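The Ninety-Ninth Bin

Svenja Berchtold had the headset on before her coffee was done. She liked to get the first runs in early, while the house was quiet and her wrists were fresh.

"What's the list?" she asked.

"Bin, then table," Johanna said from the hallway. She had the laptop on her knees and her back against the wall. "You're at 98 on the bin. They want 111."

"Who picked 111?"

"Pruvden picked it. Don't ask me."

Svenja closed her hands around the grips and the arms came up. After four weeks she no longer thought of left and right as belonging to the machine. She reached, and it reached. The only thing she had never gotten used to was the missing weight. A full bin and an empty one felt the same in her hands, so she had to judge everything by looking.

The house had belonged to Johanna's aunt, Brigitta Lüthi, who died in December. Johanna had rented it to the company because it was cheaper than a lab and because she couldn't decide what to do with the furniture. Brigitta had bought the armchair and the sofa as a set and would not let anyone eat on either of them.

"Recording," Johanna said.

Svenja took the bin by the rim with the left gripper and lifted. 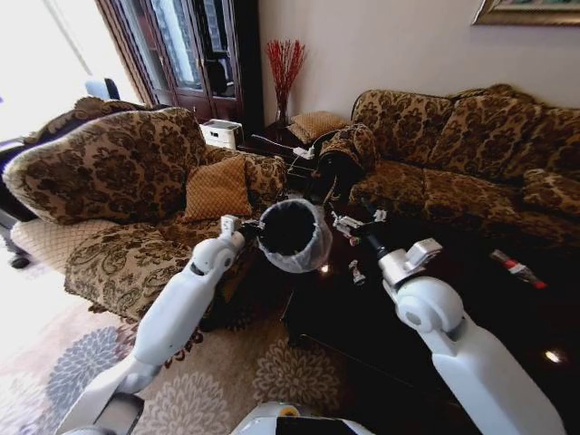
"Slower," Johanna said. "Wendell says the fast ones are no good. It learns the hurry."

"I'm not hurrying."

"You did the last one in 28 seconds."

Svenja held still. Through the headset she could see the liner folded over the rim, the way Brigitta must have folded hers. It was Johanna who put the bags in, every morning, and she always did it the same way.

"Did she teach you that?" Svenja asked. "The bag?"

"Teach me what?"

"The fold."

Johanna didn't answer right away. The laptop fan came on.

"She never said anything about it," she said. "She'd just take it out of my hands and do it over. I was maybe six. She did it over until I got it right – and then one day she didn't."

Svenja lowered the left arm, slowly this time, and opened the gripper when she judged the bin was down.

"Ninety-nine," Johanna said. "Keep that one?"

"Keep it."

She typed something, and Svenja brought the arms back to where they started.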